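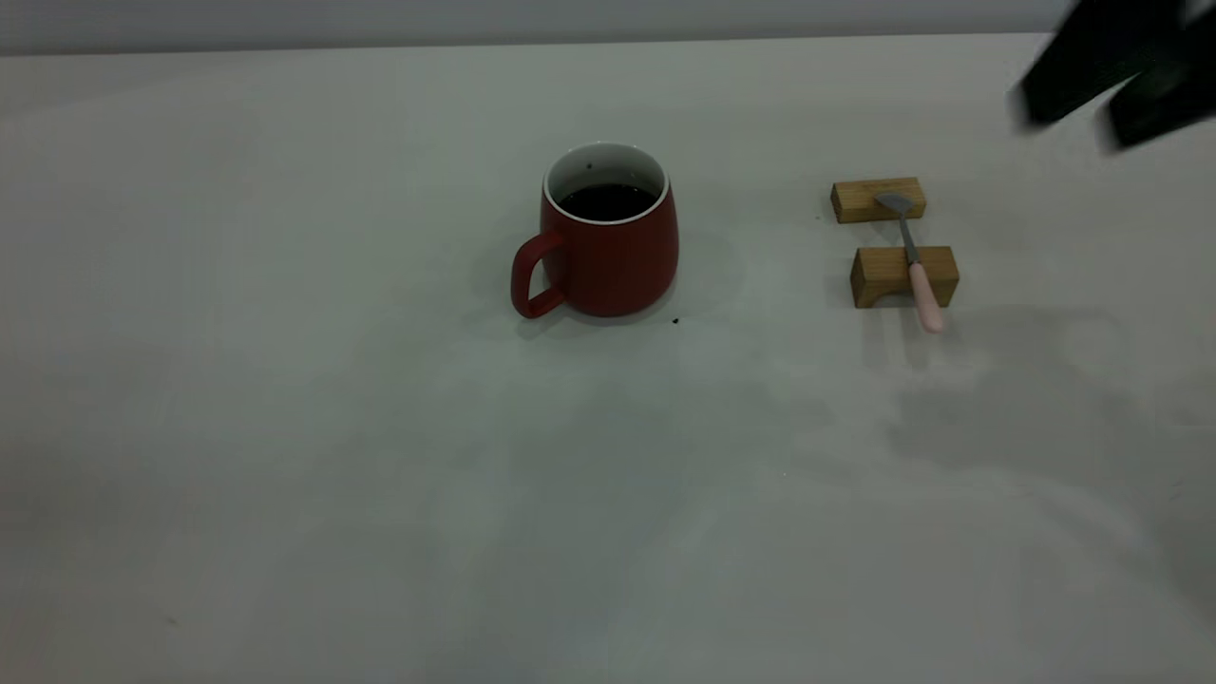

The Coffee Table Test

A red mug of black coffee on a white table is a hard thing to keep clean around. Every drip shows. So does every crumb, and every ring left by a cup that was set down in a hurry.

Juwita Chong wanted a white table anyway. She runs Wotenine, a small studio that makes mugs, plates and serving bowls, and she had spent years working on a brown bench where stains went unseen until they were old. When she moved the studio into a former shoe repair shop last January, she bought a white top, put it on two trestles and began drinking her coffee there every morning at seven.

"I wanted to see what my mugs do," she said. "If a rim drips, I want to know that day."

Most mugs drip a little. Coffee clings to the lip after a sip, runs down the outside and collects at the foot. On dark wood it can sit there for a week. Chong has changed the rim on her everyday mug, the Bedus, 18 times to deal with this. Early versions were thick and rounded, pleasant on the mouth but slow to let go of the liquid. The current one is thinner at the inside edge.

She favors white on the inside for all of her mugs, whatever the outside color. People can see how strong the coffee is, she said, and they can see when the mug needs a real scrub. Dark interiors sell well, but customers who own them rarely know how much tannin has built up on the walls.

For that she recommends a paste of baking soda and water, left on for ten minutes and wiped off with a soft cloth. Steel wool leaves gray marks on glaze, and people often take those marks for cracks. A matte exterior needs a different approach. It picks up grease from hands, mostly near the handle, and a drop of dish soap on a damp sponge takes care of it.

The table gets less attention. Chong wipes it with warm water after lunch and again when she locks up. Coffee comes off easily while it is fresh. A spot left overnight usually needs the baking soda too. She has stopped trying to get rid of the faint gray smudges that build up on a matte white surface, and says that polishing them only moves them somewhere else.

She does not use coasters. She owned a set of cork ones, called Onu, from a shop that has since closed, and found that they stuck to the bottom of the cup and fell off halfway to her mouth. She sands the foot of each mug smooth before it leaves the studio, and considers that enough.

Wood is the other material she keeps close by. Small offcuts from a neighboring furniture maker end up as stands and props, and she likes a pale, honey-colored piece best beside red. It warms up the table without competing with the mug. She leaves most of the pieces unfinished and replaces them when they stain.

The studio fired 279 mugs last year, and this year's number will be lower. Chong has cut back to 2 shapes so she can spend more time on a teapot, her first. The lid fits. The spout still drips, and she has been pouring from it onto the white table every afternoon to find out where the tea goes.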